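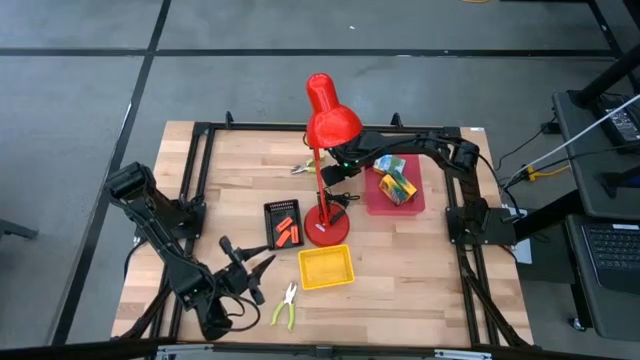
Red desk lamp with dome shade, on a butcher-block top.

Flidano Desk Lamp, Red

A small metal desk lamp with a dome shade, a thin pole and a round base, all in the same red. It is meant for desks, workbenches, sewing tables and bedside tables where a ceiling light leaves the work in shadow.

The lamp is sold by Galitz as part of the Flidano range. The range also has a clamp version and a floor version, which are listed on their own pages. Parts are shared between the desk and clamp versions except for the base.

Shade

The shade is a deep dome, painted red on the outside and matte white on the inside. The white interior spreads the light more evenly over the table than bare metal would. The rim is rolled, so there is no sharp edge where you put your fingers to move it.

The shade tilts on a friction joint at the top of the pole. There is no lock or wing nut. Push the shade to the angle you want and let go. If the joint becomes loose after long use, tighten the small screw on the side of the joint a quarter turn with a flat screwdriver. Do not tighten it all the way, or the shade will be hard to move and the paint under the joint will wear.

With the shade tilted down to one side, the light falls next to the base and the bulb stays out of your line of sight. Most people who use the lamp for small parts, models or mending will want it this way. For reading in bed, tilt it a little higher and turn the whole lamp toward the page.

Pole and base

The pole screws into the base with a single bolt from underneath. It does not bend and is not adjustable in height. If you need to move the light up and down, look at the clamp version, which has a jointed arm.

The base is weighted and has a felt pad on the bottom. It will not mark an oiled or waxed wood surface. On a freshly oiled top, wait until the oil has fully cured before setting the lamp down, as the felt will soak up whatever is left and can leave a ring.

Cord and switch

The cord is black and leaves the base at the back. The switch is on the cord, within easy reach when the lamp stands at the middle of a normal desk. There is no dimmer. A dimmable bulb will work in the lamp but will run at full brightness unless you plug the lamp into a separate dimmer.

Any extra cord can be coiled loosely behind the base. Do not wind it tightly around the pole or pinch it under the base.

Bulb

The bulb is not included. Use an LED bulb with a standard E26 base. The brightness we suggest depends on the job:

Bedside or hallway table: 400 lumens
Desk work, crafts, repairs: 825 lumens

Do not use incandescent or halogen bulbs. The shade is fairly closed at the top and holds heat. Large globe bulbs will stick out below the rim and cause glare, so choose the ordinary A19 shape or smaller. For matching paint or thread colors, a neutral white bulb is a better choice than a warm one.

Assembly

The lamp comes in one box with the shade and pole already joined. You will need to attach the base.

1. Lay the shade and pole on a towel or blanket.
2. Set the base against the lower end of the pole with the cord notch facing back.
3. Put the bolt through from the underside and turn it by hand until it catches.
4. Finish with the hex key from the box.
5. Press the felt pad over the bolt and stand the lamp up.
6. Fit the bulb, then plug in.

Check that the cord sits in its notch before you tighten the bolt. If it does not, the lamp will rock.

Care

Unplug the lamp and let the bulb cool. Wipe the shade, pole and base with a soft dry cloth. For grease or fingerprints, use a cloth with a little dish soap and water and dry it right after. Do not use scouring pads, acetone or window cleaner on the paint. Touch-up paint is not sold for this color.

For indoor, dry rooms only. The lamp is not rated for bathrooms, porches or unheated sheds.

Works well with

Skadisus parts trays. Shallow trays with raised edges, in black and in translucent red. They keep small blocks, boxes and screws from wandering across the table and can be slid under the light when needed. Sold singly.

Kinnunen wood oil. For butcher-block and other solid wood tops. One can covers a normal desk top with 2 coats.

Spare parts

Felt pad
Base bolt with hex key
Cord set with switch, black
Shade, red (the joint screw is included)

The red shade was slightly changed in September. The new one has the same diameter and fits all earlier desk and clamp lamps, but the red is a little brighter than before. If you are replacing only the shade on an older lamp, expect a small difference between shade and pole.

Orders and returns

In stock. Unused lamps can be returned within 100 days in the original box. Lamps with a cut or altered cord cannot be taken back. If the paint is chipped on arrival, keep the packing material and write to us with your order number. We will send the part and not ask for the whole lamp.

For shop and school orders of more than one carton, write to Traian Cozma at the Galitz sales desk. Cartons cannot be mixed by color.

Other colors: black, cream, dark green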